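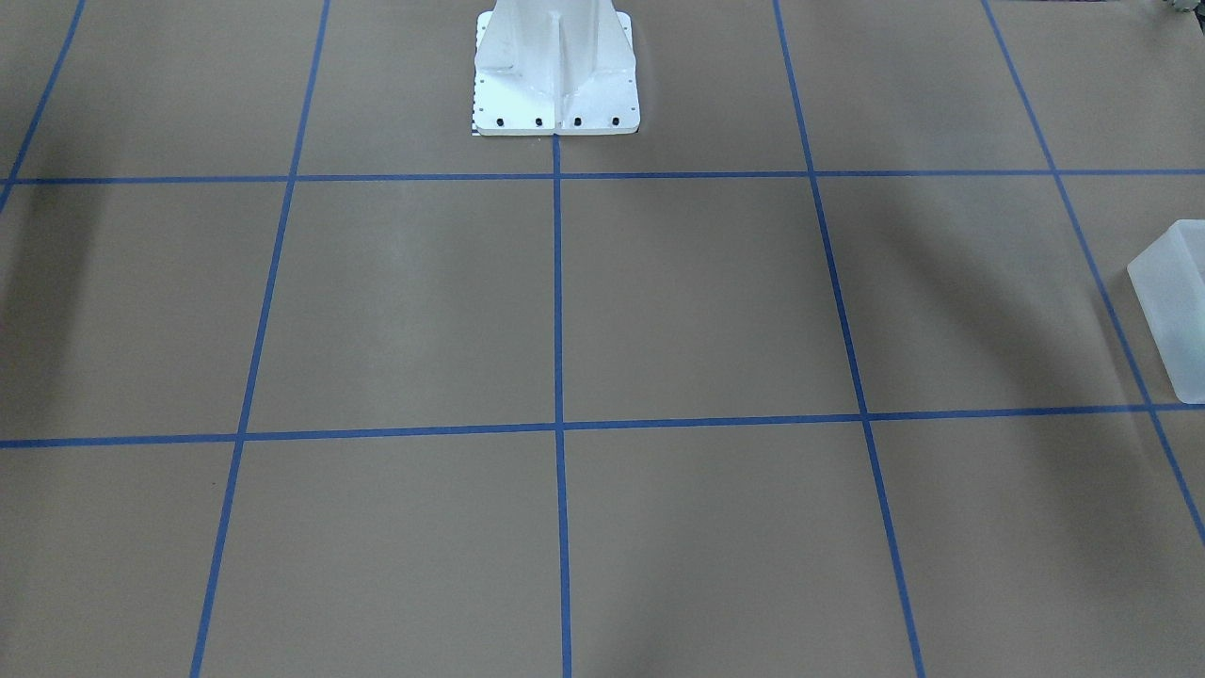 Masking tape leaves adhesive on a painted floor. How long can it stay down?

Asked by Joonas Eskola in Floors and Coatings
February 9, 2026
Tags: tape, adhesive residue, painted floor, layout

I need to mark a rectangular grid on a smooth painted floor in a shared workshop. The coating is a one-part water-based floor paint, satin, rolled on in November over an older coat of unknown type. The grid has to stay readable for several weeks, and then the floor goes back to the landlord in its original condition.

On a previous job in the same building I used cheap beige masking tape for the same purpose. It was down for most of a month. When I pulled it up, the paper backing split into slivers and a gummy film stayed on the paint. In two places near the loading door the paint came up with the tape.

I have switched to blue tape for this one. My questions:

1. Is blue tape different in the adhesive, or is the color only a brand habit?
2. What is a realistic time limit on a floor, as opposed to a wall?
3. If residue is left, what removes it without dulling satin paint?

I have access to mineral spirits, isopropyl alcohol and a heat gun. The room is heated but the area by the door gets direct sun until noon.

3 answers

Answer from Sirkka Saarinen (accepted)

Taking these in order.

Color is not a specification. Most blue painter's tape sold in hardware stores has an acrylic adhesive with low to moderate tack. Most general-purpose beige tape has a rubber-based adhesive. Rubber adhesive grabs fast, then oxidizes and softens or hardens depending on heat and light, and at that stage it separates from the backing. Acrylic is slower to reach full grip but much more stable under ultraviolet light. There are exceptions in both colors, so read the label on the core or the wrapper. If it does not give a clean removal period in days, assume it is short.

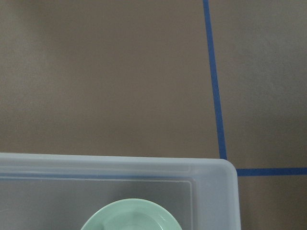 Blue tape lines on a smooth brown surface

The printed removal period is for a vertical surface indoors with no traffic. A floor is worse in three respects. Foot pressure drives the adhesive into any texture in the paint. Dust works in along the edges and bonds to the exposed adhesive, so you get a dark line even if the tape comes up whole. Floor cleaning wets the paper and weakens it. I plan on half the printed period for a floor, and less where the sun reaches it. For your door area I would lift and replace the tape every 9 days. The rest can stay longer, but test a short piece at the end of each week. If it lifts in one length with nothing left behind, leave the remainder down.

The paint that came up on your last job is a separate problem. That is poor adhesion between coats, and no tape choice will fully correct it. An unknown old coat that was not sanded before recoating will often fail this way. Do a test before laying the whole grid: press a strip down firmly, leave it overnight, and pull it. If paint comes up, stop and mark the grid another way. Chalk line with a light dusting of blue chalk is adequate if the floor is not mopped.

Application notes:

Clean the floor with a damp cloth and let it dry fully. Do not use a cleaner that contains wax or silicone.

Snap a chalk line first and lay tape to one side of it. Always use the same side. If you alternate, the cells will be off by the width of the tape.

Unroll a long length, hold it just above the floor with light tension, then lower it. Stretched tape creeps back and lifts at the ends.

Press down with a plastic spreader or a hard roller.

Lay all the long strips before the crossing strips. On removal, take up the crossing strips first.

Removal: pull slowly, with the tape folded back flat over itself at a low angle. A steep, fast pull is what tears the paper and lifts the paint. If the tape resists, warm it with a hair dryer. I would leave the heat gun in the cabinet. Water-based floor paint softens well below what a heat gun puts out on its low setting.

Residue: start with a fresh piece of the same tape, pressed on and lifted repeatedly. This takes up more than people expect. Next, warm water with dish soap and a white nylon pad, light pressure. Then mineral spirits on a cloth, small area, wiped off with soapy water afterward. Isopropyl alcohol is the wrong choice for this paint. It can soften or haze many water-based coatings, and the haze shows more on satin than on gloss.

Answer from Nestor Ambrosio

Agree with the above except on mineral spirits. I have had it leave a slightly shiny patch on satin. Vegetable oil left on for 2 hours did the job on mine, then a lot of dish soap. Test somewhere out of sight. Rinse twice or the floor is slippery.

Also, 36 mm tape is easier to lay straight than the narrow stuff.

Answer from Phong Vi

Just use vinyl floor tape, it lasts forever.

Comments

Mahlet Tamiru: Vinyl floor tape is made for permanent aisle marking. Plasticizer from the vinyl can migrate into the paint and leave a stain that will not wash out. Not suitable where the floor has to be handed back in its original condition.

Joonas Eskola: Overnight test done in four spots. No paint lifted in the middle of the room. One small flake by the door. I will use chalk there and tape elsewhere.

Sirkka Saarinen: Sensible. Photograph the flake before you start so there is no argument about it later.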